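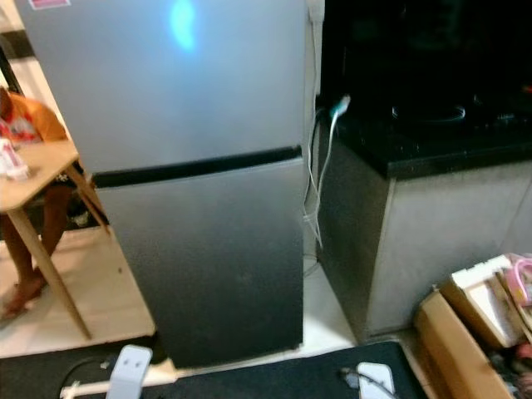 # Can a home robot put the groceries in the fridge yet?

I'm trying to work out if there's a machine that can unload shopping into an ordinary fridge. Mine is a silver two-door with the freezer on top. There's no handle sticking out, just a dark recessed groove between the two doors that you get your fingers into. My mother has bad shoulders and this is the chore she'd most like to hand over. I don't care if it's slow. Does anything on the market do this, and would I need a different fridge?

Posted 21 July 2023

**Tatu Muriithi**

Not that I'd spend money on. Opening the door is the first problem. A two-finger gripper does well with a bar handle, but a groove means hooking in and pulling while the base backs up, and the seal fights you at the start. We tried it at work in June with an arm on a Sarkow base. Out of 209 tries it opened the lower door a fair bit over half the time, and that was with the groove position measured beforehand. Plain silver doors also reflect light, which can upset depth cameras.

A stick-on handle would help more than a new fridge. Clean the door with metho first or it'll come off. I'd also tie up any cables hanging in the gap beside the fridge.

Putting things away is harder again. Milk is fine. Bags of spinach aren't.

**Siltitz**

no. maybe in 5 years

**Conceição**

Agree with Tatu about the handle, and your mum would get the benefit of it now. For the lifting, we got my dad a trolley at bench height for $9 at the op shop. He wheels it to the fridge and moves two or three things at a time. Keep the heavy stuff on the middle shelf.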